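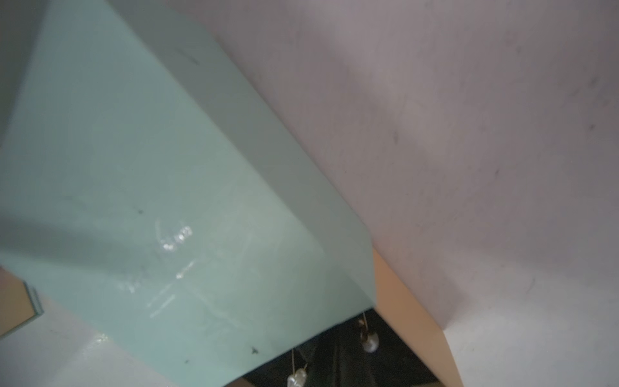 Photo: Brullora

Gelia Center for Healthy Sleep
@geliacenter

1/16
The Center has received many questions this week on the Filtcombe Sleep Timing Study. This thread sets out what was studied, what was found, and what patients and families may wish to do with the information.

2/16
The study looked at regular bedtimes and daytime memory in older adults. A total of 105 people took part. All were living in their own homes in the Filtcombe area, and all had reported normal sleep at the time they joined.

3/16
Each person wore a wrist monitor and kept a written sleep diary for 30 nights. The monitor recorded movement and light. The diary recorded bedtime, time of waking, naps, evening meals and any medicine taken after dinner.

4/16
Memory was tested at the start of the study and again at the end. The tests included word lists, a short story to be retold after a delay, and a simple map task. They were given in the morning by trained staff at the Tsai Building.

5/16
Participants whose bedtimes stayed within the same hour from night to night scored higher on the story and word tasks than those whose bedtimes moved by 2 hours or more. No clear difference was seen on the map task.

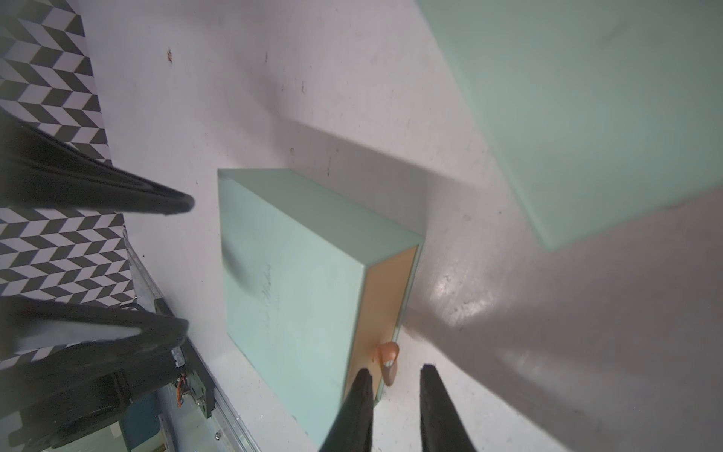 6/16
The difference remained after the team allowed for total hours slept. In other words, two people could sleep for the same length of time and still score differently, and the person with the steadier schedule tended to do better.

7/16
Age, years of schooling, caffeine and regular exercise were also taken into account. Daytime naps were recorded but were harder to judge. Many people left the nap section of the diary blank, and the team chose to leave naps out of the main result.

8/16
Several readers have asked whether an irregular bedtime harms memory. The study cannot answer that question. It shows that the two are linked. Pain, low mood, some medicines and early illness can all disturb sleep, and each of them can also affect memory.

9/16
The group was small, and most participants were retired. The findings may not apply to shift workers, to parents of young children, or to anyone under treatment for a sleep disorder. A month is also a short time over which to measure memory.

10/16
A larger study is being planned. It will seek 300 adults, including people who work evenings and nights, and will repeat the memory tests over a longer period. Enrollment is expected to open in November. Details will be posted on this account and at the Center's front desk.

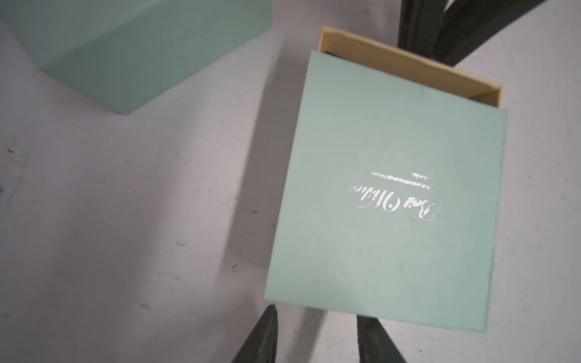 A mint-green gift box with the lid shifted to one side.

11/16
For those who wish to keep a steadier schedule, the Center's general advice is unchanged. Choose a time for getting up and keep to it, weekends included. Bedtime usually settles once the morning is fixed.

12/16
If the present bedtime is very late, move it earlier in small steps over several evenings. Large changes made all at once tend to fail. Daylight soon after waking is helpful – a short walk or breakfast near a window will do for most people.

13/16
Caffeine in the afternoon and alcohol in the evening can both break up sleep. Alcohol may bring sleep on sooner, but it often leads to waking in the second half of the night. Patients who take sleep medicine should speak with a doctor or pharmacist before drinking any alcohol.

14/16
One poor night is no cause for alarm. Please speak with your doctor if trouble sleeping lasts for several weeks, if you have been told that you stop breathing or gasp in your sleep, or if you find yourself dozing while driving.

Changes in memory that worry you or your family should be checked whether or not you sleep well. Please do not stop or change a prescribed medicine on the basis of this thread.

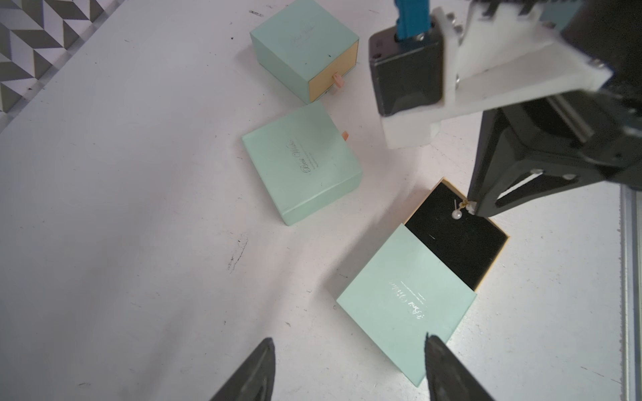
Mint-green jewelry boxes on a white tabletop.

15/16
The sleep diary used in the study is available in large print from the Center. It takes up one page per week and may be copied freely for personal use. Clinics that would like a supply may write to the Gelia education office.

A public talk on sleep and aging will be held on Thursday at 6:30 p.m. in the ground floor meeting room of the Tsai Building. Admission is free. The room has step-free access and a hearing loop, and written notes will be provided at the door.

16/16
A correction to our earlier post: we wrote that participants wore the monitor during the day as well as at night. It was worn at night only. The daytime entries came from the written diary. The earlier post has been removed, and the summary on our website now carries the correct wording.

Replies to this thread are read on weekdays during office hours. Staff cannot give personal medical advice on this account.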